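Navow Grilto, aspirateur-souffleur de bureau : deux mois avec

Reçu en mai, payé de ma poche. Je le dis parce qu'on m'a posé la question sous le dernier test. Le modèle c'est le Grilto filaire, pas la version batterie que Konrad Sikora a testée ici même et qu'il a rendue au bout de quinze jours.

Le contexte vite fait : atelier de reconditionnement, petites séries, beaucoup de tours de bureau qui sortent d'administrations. Donc de la poussière. Beaucoup. Avant je tournais aux bombes d'air sec, une fortune, et le givre quand on penche la bombe. J'en avais marre.

Premier contact : lourd. Plus que je pensais. Le corps est en plastique mat, pas moche, la gachette tombe bien sous le doigt. Le câble fait juste la bonne longueur si la prise est derrière le plan de travail, sinon rallonge obligatoire. Cinq embouts dans la boîte, dont deux que je n'ai jamais sortis du sachet. La brosse ronde perd ses poils dès la première semaine, dommage.

Côté soufflage, rien à dire, ça déménage. Trois vitesses. La première suffit pour un clavier, la deuxième pour les ventilos (bloquez les pales avec un doigt ou un cure-dent, sinon ça part en toupie), la troisième je la garde pour les filtres de façade, dehors. Dedans vous repeignez la pièce en gris. 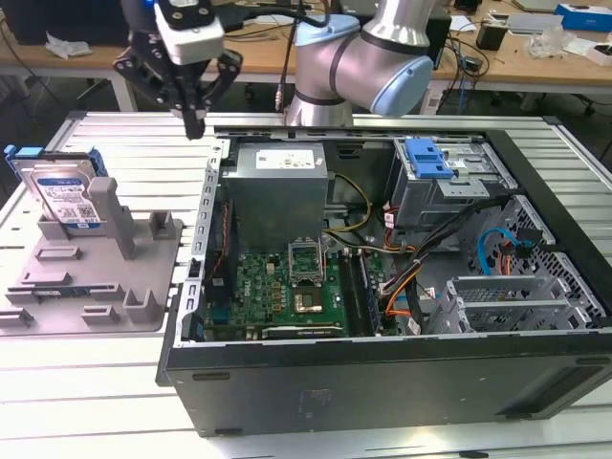 Tour couchée, panneau latéral retiré, disque dur dans son caddy bleu à gauche.

L'aspiration, c'est autre chose. Correcte sur une surface plate, décevante dans les coins. L'embout plat est trop large pour passer entre deux barrettes de mémoire, et le sac se remplit à une vitesse folle. Pour le vider il faut dévisser une bague, et la bague coince. Shireen Chauke, qui partage l'atelier, la dévisse avec un torchon humide. Ca marche, mais sur un appareil neuf c'est pas normal.

Le bruit maintenant. Casque ou bouchons, pas le choix. En vitesse trois le voisin du dessus tape. Fréquence assez aigüe, fatigante au bout d'une demi-heure. Le Costello que j'avais en prêt l'an dernier était plus grave, plus supportable, mais il soufflait comme un asthmatique.

Chauffe : oui, un peu. Après un quart d'heure l'air sort tiède. Le manuel (traduit n'importe comment) conseille une pause, sans dire combien de temps. Je fais cinq minutes et ça repart.

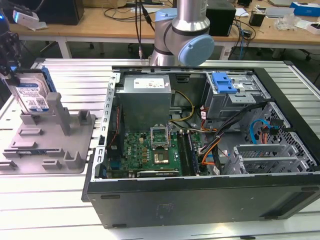
Autre point, les alimentations. Je souffle par la grille, jamais je n'ouvre le bloc, et là l'embout fin fait un boulot propre en deux passages. Machine débranchée évidemment. Autour du socket par contre je coupe tout et je passe au pinceau - trop peur d'envoyer une saleté dans les contacts. Pareil pour la vieille pâte thermique, lingette et patience, aucun souffleur ne vous aidera.

Le SAV, j'ai essayé pour la brosse. Mail envoyé le matin, réponse avant midi, une brosse neuve dans la boîte aux lettres la semaine suivante. Même défaut sur la neuve, elle perd aussi. Mais bon, ils répondent, chez Zornano j'attends toujours.

Les plus : puissance, prix face aux bombes, gachette, SAV
Les moins : bruit, bague du sac, brosse, manuel

Je le garde. Si vous nettoyez un PC par an, laissez tomber, prenez une bombe et un pinceau. Si vous en faites plusieurs par semaine il se rembourse vite. Et si quelqu'un a trouvé un embout plus étroit compatible - le filetage est bizarre, ni l'un ni l'autre des standards que j'ai sous la main - je suis preneur en commentaire.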